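Workshop notebook, Skastdale bench, July
Written by: Deolinda Barros

Task today is nesting the bowls, right arm takes the green, left arm holds the blue. We had 14 runs before lunch and in 9 of them the right arm went to protective stop at the green bowl. The log says only "joint 4 torque over limit". I kept the same table as in the Wumomus breakfast set, toaster and saucepan included, and I did not move the tape.
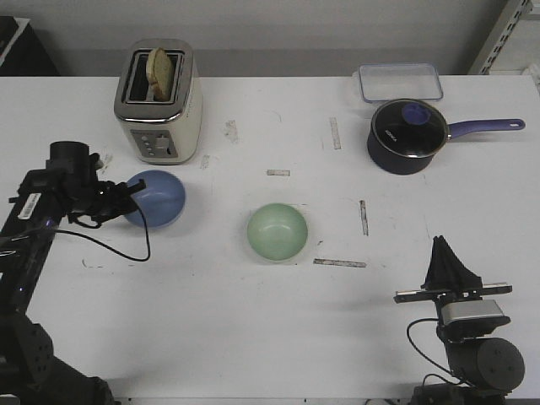
Bench layout, both arms in view.

First I suspected the cable, as it makes a big loop and can pull on the wrist. I moved the joint by hand with power off and felt no resistance. So I asked for the approach at slow speed, with my hand on the stop button.
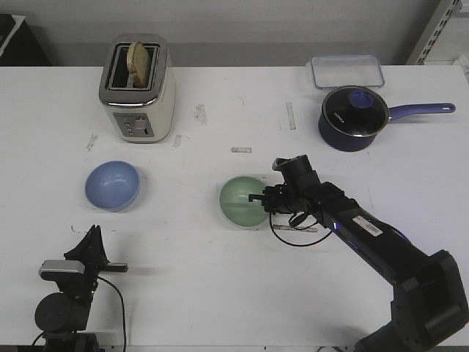
Right arm at the rim of the green bowl.

At slow speed no stop came in 14 runs. At normal speed it comes back. I think the finger lands on the rim and pushes down, and the slow controller forgives this. To check it I looked through the wrist views. 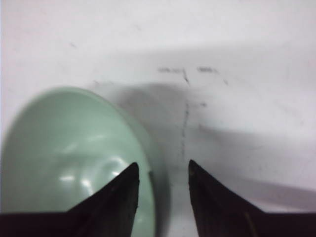 Wrist view, green bowl, gripper open.

Zariņš wrote to me that the Itside driver sends the wrist pose with delay, and 900 ms was the worst value in his log. With such delay the arm corrects too late. He asked also for frames from the fast moves, and these are not good to measure from.

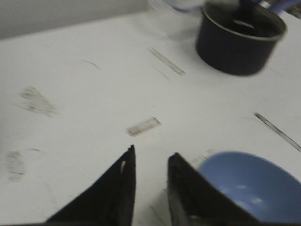
I have put the speed limit back to slow for everybody until the driver is changed. Please do not raise the torque limit to make the stops go away, it was done in June and we bent a finger. Still to do: timestamp check on both arms, new cable clip, repeat the normal speed runs with the old driver version.

D.B., 16:40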